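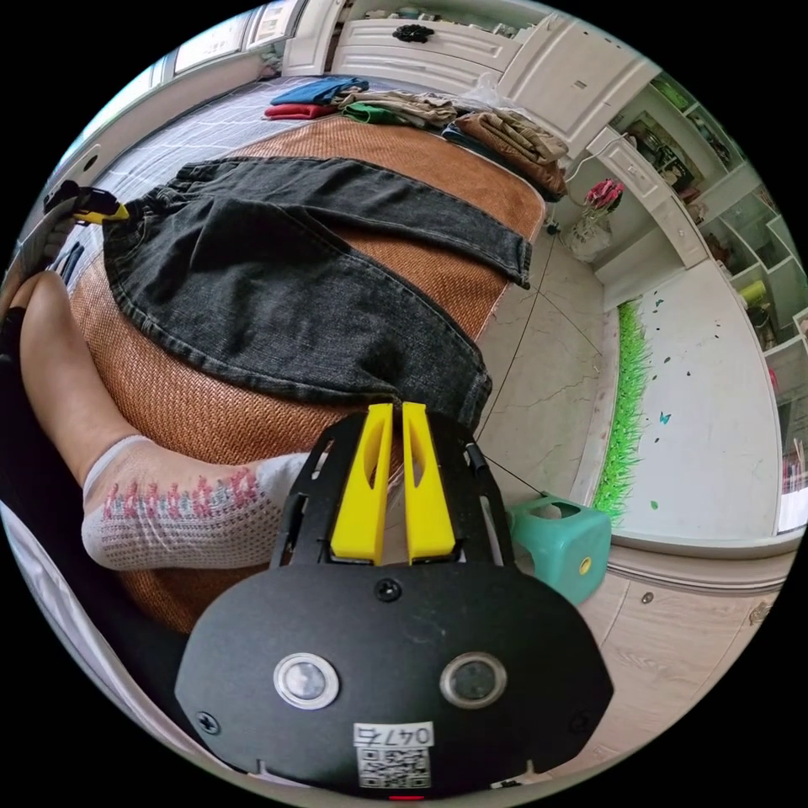

Khadija Tahiri says her eczema cleared up after 28 days on Calvo drops and that people who haven't tried them should stop knocking them. Fair enough, Khadija, I'm glad your arms are better. I still don't think you know what did it, and I don't either.

Eczema comes and goes. People buy a remedy in the worst week, when they're up at 3 in the morning scratching, and the worst week is usually followed by a better one. Whatever you started in the worst week gets the credit. I've given credit to oatmeal, a humidifier and a very expensive soap, all of them within the same winter.

So I went and read what Calvo puts out. The page says "clinically tested." Tested how? On how many people? Against what? There's a link to a summary from an outfit called Plenbridge, and the summary has two people in the comparison group. Two. One of them dropped out.

Then there are the reviews, 3,389 of them when I looked in July. A lot are five stars and a lot say "just started, fingers crossed!" That's a review of the mail.
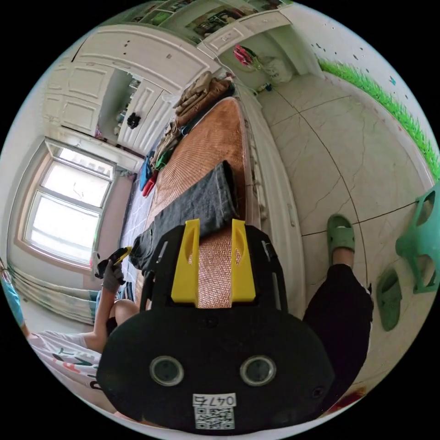
Anything that sits against your skin for hours is worth thinking about before you spend money on drops. Rough wool bothers plenty of people with eczema, and so does sweat trapped under thick pants. Detergent can do it too, if it doesn't rinse out well. A folded dark gray cloth on a woven bed tells you nothing about how it was washed, and neither does the smell of it. I switched to an unscented detergent and ran an extra rinse for a month. Did it help? Maybe a little, on the backs of my knees. I wouldn't swear to it.

Hazel Calloway asked what's in the drops. Mostly sunflower oil, a bit of vitamin E, and a "botanical complex" that isn't broken down any further. You take them by mouth. If a company wants me to swallow something it can list what's in it.

I did write and ask. Dirkis, the distributor, sent back a coupon.

And before someone tells me the doctor's stuff is just as bad — no, it isn't the same. My prescription ointment has a leaflet with the ingredient on it, the strength, how long to use it and what can go wrong. I don't love the leaflet. I'd still like Calvo to have one.
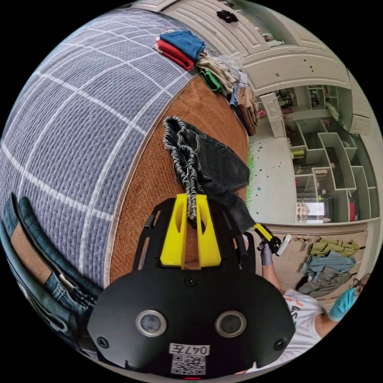 It should also say what happens if you stop, or if you're pregnant, or if you're giving it to a kid. More than 4,000 people are in that Calvo group and I keep seeing parents ask about toddlers. The answers come from other parents. Please ask a pediatrician or a pharmacist.

Anas Fahmy, yes, I saw the before and after pictures. Different light, different arm in at least one. Look at the elbow.

What I do now is dull. Plain thick moisturizer right after a short lukewarm shower, ointment on the flares the way I was told to use it, nails kept short. Some weeks it's fine and some weeks it's a mess.

If Calvo runs a proper trial I'll read it. Muting the coupon replies now.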